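Fazer pão em casa com fermento natural era uma daquelas coisas que eu deixava sempre para depois, até que em agosto do ano passado a Milagros Bermúdez me apareceu à porta com um frasco de iogurte cheio de uma papa cinzenta e me disse «toma, chama-se Campos e come todos os dias». Campos porque veio de lá, de um curso que ela fez numa padaria dessa terra. E pronto, fiquei com um bicho em casa!

O primeiro pão foi um tijolo. O segundo também, mas mais baixo. Eu seguia à letra uma receita que encontrei no blog Lernulow (muito bonito, fotografias lindas, zero informação sobre a temperatura da cozinha) e não percebia porque é que a massa ficava ali parada a olhar para mim. A minha cozinha no inverno é um frigorífico com janela, e a receita pedia 26 graus. Foi preciso passar a levedar dentro do forno desligado, só com a luz acesa, para a coisa começar a mexer.

Entretanto a loiça multiplica-se, claro. Taças, espátulas, panos com massa seca agarrada – tudo isto por um pão.
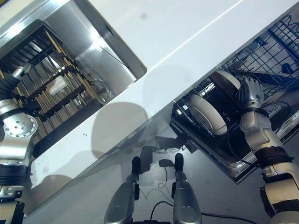
*Escorredor dentro da banca, com a taça de vidro na ponta.*

Voltando ao Campos: alimento-o à noite, com farinha de centeio e água morna em partes iguais, e de manhã já tem bolhas. Quando vou para fora meto-o no frigorífico e ele aguenta bem uma semana, às vezes mais. Fica com um líquido escuro por cima que mete algum respeito, mas mexe-se, dão-se-lhe duas refeições e volta ao normal. A farinha é que me leva o dinheiro todo. Experimentei a Clirkasent integral, que dá um sabor ótimo mas bebe água como se não houvesse amanhã, e acabei por misturá-la com uma branca vulgar do supermercado. Uso 400 gramas de branca e o resto a olho, conforme a disposição.

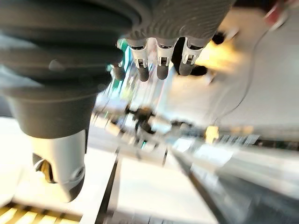 Dá para fazer este pão sem panela de ferro?

Com um tabuleiro bem quente e uma taça de água a ferver no fundo do forno já sai uma côdea decente, só um bocadinho menos estaladiça.

Eu própria passei meses assim, até a minha irmã me emprestar a dela (ainda não a pediu de volta e eu também não toquei no assunto). A diferença vê-se sobretudo na altura do pão. Já as dobras aprendi-as com a Milagros ao telefone, com a massa colada às duas mãos e o altifalante ligado: puxar, dobrar, rodar a taça, esperar meia hora, repetir. Ela diz que eu tenho pressa. Tenho mesmo, e nota-se no miolo.
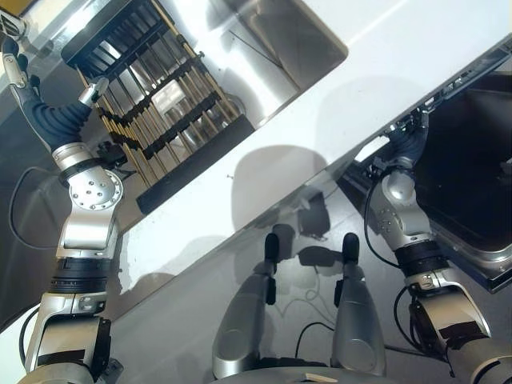 Outra coisa que mudou tudo foi deixar a massa a noite inteira no frigorífico, já no cesto. Tiro-a às 9 da manhã, faço o corte com uma lâmina e vai direta para o forno, ainda fria. O corte sai muito mais limpo assim, e o sabor ganha aquele azedinho de que cá em casa toda a gente gosta, menos o meu sobrinho, que continua fiel ao pão de forma.

Para a próxima quero tentar um com nozes e figos secos. Se alguém tiver uma receita que não fique empapada por causa dos figos, deixe nos comentários, por favor!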